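Support > Backup and Storage > Closed tickets > Hustmont

Trillov nightly job ends with error 13, folder skipped on Flomgate

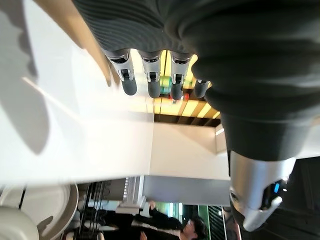

Hand with four gray-tipped fingers.

Status: Closed, fixed
Opened: April 2021
Site: Hustmont, main office
Software: Trillov backup client on the file server
Target: Flomgate storage box in the back office
Priority: Normal

Reported problem

The nightly backup finishes but shows yellow in the Trillov console. The summary says "completed with warnings" and lists error 13. The office manager looked through the backup and found one client folder missing. The folder is called Ngô. Every other folder under Clients is there. The files open normally from the desktops and the office has been working in the folder all week.

Customer asks whether the folder has ever been backed up. Customer also says nothing has changed on the server.

First look

Connected to the server and opened the job log. The job starts on time, walks the Clients share in alphabetical order, and runs clean until it reaches Ngô. Then:

 open target directory: denied (13)
 retry 1
 retry 2
 retry 3
 skipping directory and contents, 483 files

After that it carries on with the next folder and finishes. Trillov gives up after 3 tries on any one directory and does not stop the job for it. That setting is the default and I left it alone.

483 files matches what the server shows for the folder, so the client can read the source side. The trouble is at the target.

Checked the last good copy. There is a Ngô folder on the Flomgate from last August with files in it. Nothing newer. So the answer to the customer's question is yes, it was backed up, and then it stopped. The console only keeps a short history, so I can't give the exact night.

Told the customer and asked them to make a manual copy of the folder to the external drive today, before anything else gets tried. They confirmed this was done.

Things tried that did not help

Permissions on the Flomgate. Error 13 is a permission error, so this came first. The backup account owns the whole target share. Reset ownership from the top level down and let it apply to subfolders. Ran the job by hand. Same result, same folder.

Free space. Plenty free. No quota on the backup account.

Path length. There are some long file names in there, but the job fails at the directory itself, before it gets to any file. Ruled out.

Open files. Asked the office to close everything under Clients over lunch and ran the job again. Same result.

Antivirus on the server. Excluded the Trillov program folder and ran again. Same result. Removed the exclusion afterward.

Rebooted the Flomgate. It had been up a long time and wanted a firmware update anyway. Did not install the update at this point because I didn't want to change two things at once. No difference after the reboot.

Second look

Made a test folder on the server called Ngo, without the accent, and put a text file in it. Backed up fine.

Made another test folder called Ngô2, typed on the server keyboard with the accent. Also backed up fine. So it is not accents in general, and the note I'd put in the ticket saying so has been struck.

Copied a few files out of the real folder into Ngô2. Fine again. Nothing wrong with the files.

Renamed nothing on the live share yet. The accounting program has links into that folder and the customer wanted to be told first.

Then listed the target share from the Flomgate's own shell and had it print the names as bytes. The letter ô can be stored two ways. It can be one character, or it can be a plain o followed by a separate mark that draws the hat on top. They look the same on the screen. To the disk they are two different names.

On the server the folder name is stored the first way. On the Flomgate it is stored the second way.

Asked the customer how the folder got onto the Flomgate originally. After some checking they remembered that the old server died last August and the clients' files were restored in a hurry from a laptop, and the backup was "put back" from the same laptop by dragging folders across. The laptop was a Mac. That would account for the second form on the Flomgate. The server's copy was later renamed by somebody at a desktop who was fixing a typo in it, and that would have stored it the first way.

Why it shows up as a permission error

The Flomgate share has a compatibility option called "match similar names." With it on, the box treats both spellings as the same folder when something asks whether the name exists, but not when something asks to open it for writing. Trillov asks if Ngô exists and is told yes, so it doesn't create it. It then tries to open it and the box refuses. The refusal comes back as 13.

I tested this by turning the option off and running the job on the test folders only. With the option off, Trillov created its own folder beside the old one and the copy went through. With the option on, it failed every time.

Fix

1. Confirmed the manual copy on the external drive opens, spot checked a handful of documents and two spreadsheets.
2. On the Flomgate, renamed the August folder to Ngo_old_copy. Plain letters only.
3. Turned off "match similar names" on the backup share. Left it on for the scanner share, where the customer says something depends on it.
4. Ran the Clients job by hand. Trillov created Ngô on the target and copied all 483 files. No warnings.
5. Ran it a second time straight after. No changes found, no warnings. Green in the console.
6. Restored one document from the new backup to the server desktop and compared it with the live one. Identical.

Check for other folders

Listed every name on the live Clients share that has a character outside plain English letters. There are 13. Compared each one with its match on the Flomgate. Ngô was the only one where the two sides disagreed. The others were created after the restore, so they went across in the same form from the start.

The full share is a little over 4,000 files. Ran Trillov's verify pass on all of it overnight. No mismatches.

Customer questions, with answers

Can we keep the accent in the folder name? Yes. It's the client's name and there is no reason to change it. Please don't drag folders directly onto the backup share from any computer, including laptops. Put them on the server and let the job pick them up.

Can we delete Ngo_old_copy? Not yet. There may be older versions of documents in it that were later overwritten on the server. Have someone who knows the client's files look through it first. It isn't taking much room.

Why didn't anyone get an email? The job was set to send mail on failure only. A skipped folder counts as a warning. Changed it to send on warnings as well, to the office address. Sent a test message and the customer confirmed it came in. It went to the junk folder the first time and they've marked the sender as safe.

Is this a Trillov bug or a Flomgate bug? Reported it to both. Trillov support answered that the error text could be clearer and opened a request. No answer yet from the Flomgate side.

Follow-up

Looked at the console after a week of nightly runs. All green. Then installed the Flomgate firmware update that had been put off, and checked that "match similar names" stayed off on the backup share afterward. It did. One more nightly run after the update, also green.

Added to the site notes for Hustmont: backup share must have name matching off, warnings go by email, nothing gets copied to the share by hand.

Customer agreed to close.

Update after closing: customer went through Ngo_old_copy and found two letters that were no longer on the server. Both moved back to the live folder and picked up by that night's job. The old copy is being kept until the end of August and then they will remove it themselves. Ticket stays closed.

Related tickets
Trillov console shows last run as "never" after a clock change
Flomgate share not visible from one desktop
Scanner saves to the wrong folder, Hustmont
Restoring a single file from a Trillov backup
Email alerts from the backup client going to junk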